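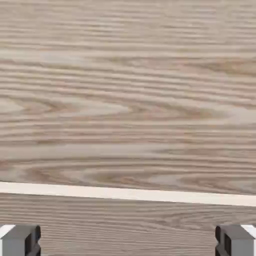

3.2 Collecting demonstrations in simulation

All demonstrations were gathered in the Steswood simulator, using one arm with a parallel gripper and a camera fixed to its wrist. The policy is given the wrist view and the joint readings and nothing else. We wanted examples that cover the whole of a task, including the stretches where the arm is still traveling and the target has not yet come into view.

Figure 3. Rendered wrist view with the gripper open and nothing held. The pale strip crossing the wood-grain surface slopes slightly down toward the right. The tips of both fingers show in the lower corners.

Two operators, Yhon Ñahui and Rodica Grecu, drove the arm with a hand controller. Each task was split into episodes. An episode begins when the operator presses the start button and ends when the operator marks it as a success or a failure. We recorded 60 episodes per task over 16 tasks. Camera views and joint readings were saved together at 10 samples per second, and the gripper command was saved as a single number between fully closed and fully open.

Views like the one in Figure 3 are common in this kind of data and hard to use. The wood grain looks much the same over large parts of the surface, so a small sideways move of the arm changes the picture very little. The strip is the strongest cue to where the camera is, and it says more about distance from the edge than about position along it. In an early version of the data set we dropped every sample in which no task object was visible. Policies trained on that version reached well once the object was in view but often stalled before then. We put the samples back and kept them for all results in this paper.

Start poses were drawn at random from a box above the work area. The operators were asked not to correct the pose before pressing start, even when the first view gave them little to go on. They had a second, wider view on their own screen, which was not recorded. This means the operator sometimes knew where the object was when the policy could not. Shota Sakamoto checked the recordings for long straight moves made with no object in the wrist view and tagged them. The tags were used only for the analysis in Section 5.

The wood texture was changed between episodes, with 16 textures in the training set. The finger geometry and its shading were left alone. We tried changing the finger color as well, in a short test on the Ornero drawer tasks, and saw no clear effect on the success rate.

Failed episodes were kept in a separate folder and were not used for training. Most failures were missed grasps. The rest were cases where the arm reached a joint limit and the operator gave up. An operator who failed an episode repeated it from the same start pose, so that hard poses would not drop out of the training set.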